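This website uses cookies to improve your visit. By continuing you accept our cookie policy. OK

Progress report to the Bech fund, second period
Posted December 5, 2020 by Femke Van Dijk

Dear members of the board,

With this report I inform you how we used the second part of the grant for the textile table at Prirkgate. The first report was mostly about the room and the purchase of the racks. Now the work itself is going on, so I can tell more about the cloths.

As you remember, the plan is to make small green cloths ready for the households in Todstead that asked for a cleaning package. Each cloth has to be unpacked, checked for loose threads, hung over a rod, folded and put in a package. We received 300 cloths from Geltik. Until now 200 are folded and packed. The others are still in their boxes on the lower shelf, and they will be done before the end of February.

The hanging step took us more time than I wrote in the plan. When a cloth is laid over the rod with one side much longer than the other, it slides down after a short time and we must start again. Jozef Smits proposed to find the middle first, by bringing the two short edges together, and only then to lift it. We work like this now and it goes better, although the thinner cloths still give trouble. The rod must also be thin, otherwise the fold becomes round and the cloth does not lie flat in the package.

For the table we chose a wooden top made of strips in different light colors. I was afraid that a green cloth would leave color on it, so we tested this with two washed cloths and two unwashed ones. We found no stains. 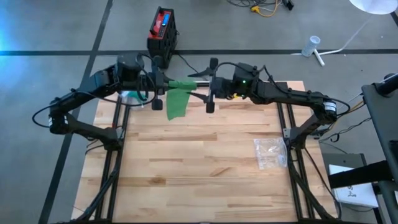 Ruben Coppens asked whether the cloths could be delivered without a separate bag for each one, as the households only throw it away. I have passed this question to Geltik and I wait for their answer. If they agree, the unpacking will go faster and we will have less plastic to bring to the collection point. If they do not agree, we will keep the clean bags and use them again for the packages.

About the money: the tabletop and the rods are paid. The transport to Todstead is not paid yet - the invoice came with a wrong address and we sent it back. I ask the board to leave this amount open until the corrected invoice is here. There are no other changes in the budget.

In the next period we want to finish the folding and write a short instruction sheet for the hanging and the folding. Floor Verhoeven will make the drawings for it.

With kind regards,
Femke Van Dijk

Comments

Marijke Maes
Thank you for the clear report. Could the instruction sheet also say how to wash the cloths? My neighbor washed hers too hot and it became very small.

Femke Van Dijk
Good idea, Marijke. I will ask Floor to leave some place for it on the back side.

Jozef Smits
Small correction, the middle fold was first done by Floor. I only wrote it down.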